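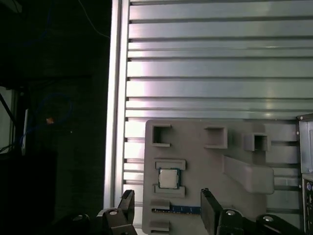
What worries me is that this looks like a lot of equipment for a result a student could get by hand in less than a minute. That remark came back from Brevoreck with the comments on our fall report, and I have left it unanswered until now. It is a fair worry and I share a good part of it. This report covers the winter term and the start of spring, up to the end of April.

Where the project stands

The Shenoy grant pays for the Stoltholm robotics club to build and run a small work cell that handles computer parts: take a processor from a holder, take a memory module from its slot, and place both in a board. The application promised a working cell and 3,000 logged attempts by the end of the school year. We have 1,129. The cell works in the sense that the arm moves, the gripper closes on parts and the log fills up. It doesn't yet do the whole job from beginning to end without a student stepping in, and I don't want the figure above to suggest otherwise. An attempt is counted when the arm starts moving, whatever happens next. That was how the application defined it, and I wish we had defined it differently.

I no longer expect us to reach 3,000. We could get there if the club did nothing but run the easiest pick over and over, and one student suggested exactly that, half seriously. The number would be met and I would have no idea what to tell you it meant.

What the students did

The club split into two teams in January. One has the parts tray and the gripper. The other has the programming and the log.

The tray team has had the better winter. The processor now sits between two low rails, and the memory module lies flat in its own slot. Parts are left in the same place from one session to the next, which sounds like very little, but in the fall we were putting them down on the bench wherever there was space and then blaming the software. I count the tray as the most useful thing the grant has produced so far. It also cost next to nothing, and I would ask you to keep that in mind when you read the spending section.

Picking up the processor remains hard. It is thin, the fingers are thick for the job, and the students are rightly nervous about the underside. They practice on dead parts donated by a repair shop in Widbridge. For a while the team's answer to every missed pick was to close the gripper harder. I let that go on longer than I should have. They now change one setting at a time and write it down before the run, and the notebook for March is the first one I could hand to somebody outside the club.

The programming team has had a thinner term. Much of February went into rewriting the motion program so it would be "cleaner." The new version was no better at picking parts than the old one, and for two weeks the tray team had nothing to run. When I asked what the rewrite was for, I got several answers. The old program is back in use. Parts of the new one may be worth keeping, mainly the way it names the stopping points, and the team is moving those over a piece at a time.

About the log

Every attempt gets a line: start position, part, gripper setting, result, and a comment. The result column is where I have the least confidence. Students marked "good" for anything that ended with the part off the tray, including picks where it was tilted badly and could never have gone into a socket. We wrote a stricter rule in March. The earlier lines can't be fixed, as we kept no record that would let us regrade them, so I am not giving you a success rate in this report. I could compute one. It would look encouraging and I wouldn't believe it.

From May on, the result will be marked by a member of the other team. They were not pleased with this. The first trial session under the new rule was slow and a bit quarrelsome, and the comments column was the best it has ever been.

Spending

There is $600 left in the equipment line. The programming team would like a second camera. I have said no for the time being. They have not shown me a pick that failed for lack of a second view, and I suspect a camera would become this spring's version of the February rewrite. If they bring me a handful of logged misses that a different angle would have explained, I will look at it again and write to you before buying anything.

The tray team asked for softer finger pads and a few more holders. I have approved the pads. The holders can wait until we know what shape we want.

No other purchases are planned. Travel money for the Widbridge student showcase is untouched, and I would like your view on whether we should go. The students want to. My hesitation is that a showcase rewards a demonstration that works on the day, and the quickest way to prepare one is to rehearse a single move and leave everything else alone. If we do enter, I would want to show the log next to the arm, bad lines included.

On the comment at the top

The reviewer is right that a student can seat a processor by hand faster than our arm can, and I expect that to stay true when the grant ends. I have never thought speed was a reason to fund this. What I had hoped to report by now was that students were getting better at finding out why a thing fails. On the tray team I see that, most weeks. On the programming team I see it now and then. Attendance has held up through the winter, though I would be careful with that too, as the room is warm and the late bus doesn't come until 5:15.

Before the end of the year

Both teams will work on the processor only. The memory module stays in its slot until the processor pick is dependable under the stricter rule. This means dropping half of what the application described, and I would like your agreement in writing, or your objection.

I also ask that the 3,000 target be replaced by a smaller set of attempts graded under the new rule, with the size agreed between us. The March notebook and the full log, old lines and all, can be sent over whenever you want them.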